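## 4. How listeners talked about the lyrics

I went into this part expecting a fight. When "Faselier" came out in September, the comment threads I was already following filled up within hours, and the loudest voices were the ones saying they couldn't make out a word of the chorus. So I pulled 763 comments from the two biggest fan pages, Jivcombe and Dumley, and read every one of them with a mug of tea next to me (a few mugs, if I'm being fair to the kettle).

Most people who complained about the words also said they'd played the song more than once. I found that funny at first, and then pretty useful. In my interviews I asked 19 fans to write down the chorus from memory, and I got wildly different versions - one had a bus driver in it, another was mostly vowels. Only 2 matched the lyric sheet. Still, when I played the track back to them, nearly everyone sang along!

Căpraru (Aurel, who did the second round of coding with me) thinks the complaints are a kind of membership badge. You grumble about the singer's mumbling, somebody grumbles back, and now you're both in on it. I mostly agree, but I'd add that the tone changed once Filip, the guest singer, posted his own joke version of the verse. After that the Dumley page got a lot friendlier, while Jivcombe stayed grumpy for weeks.

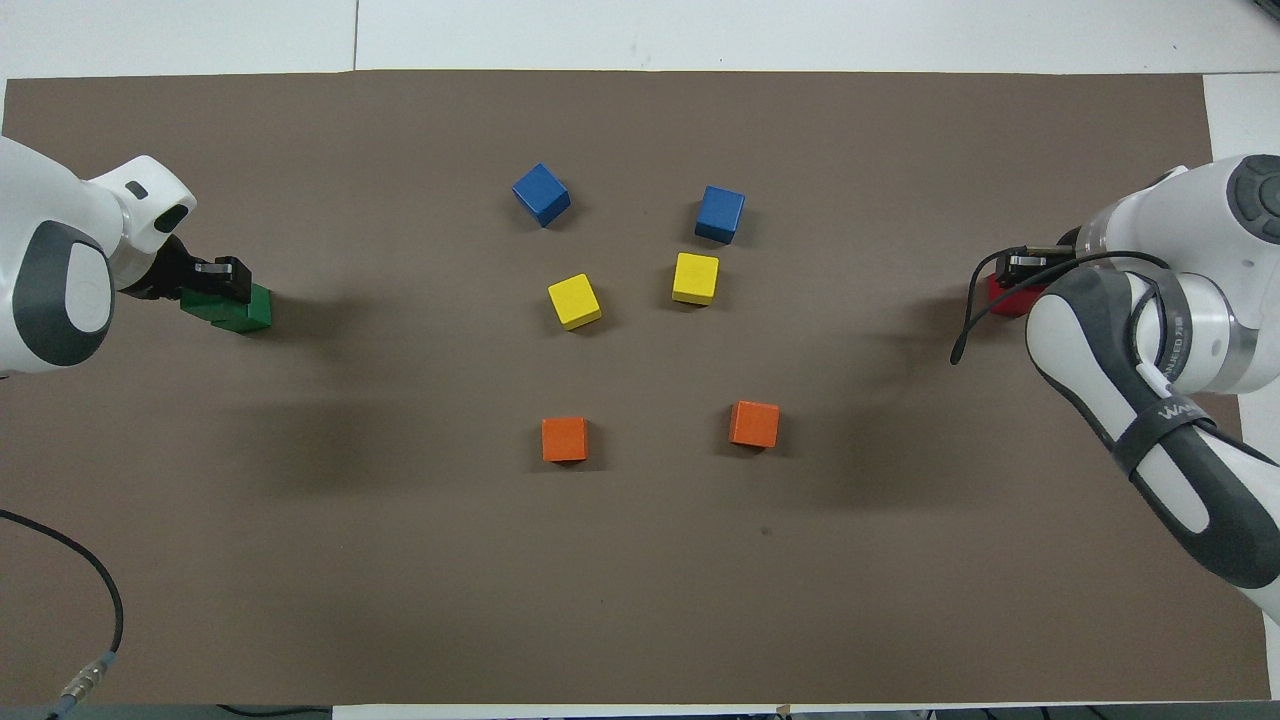
**Figure 5.** Blue and yellow cubes on a brown mat.

We didn't always agree on what counted as a complaint, by the way. "What is he even saying" can be an insult or a love letter, and without hearing the person's voice I had to go by the emojis and whatever came next in the thread. Where we were stuck, we left the comment out of the totals and kept it in the notes.

I also want to be careful about the dance clips. Lots of fans found the song through them - some never heard the second verse at all - and I only asked about that late in the interviews, so the answers are thin. I come back to them in the next section.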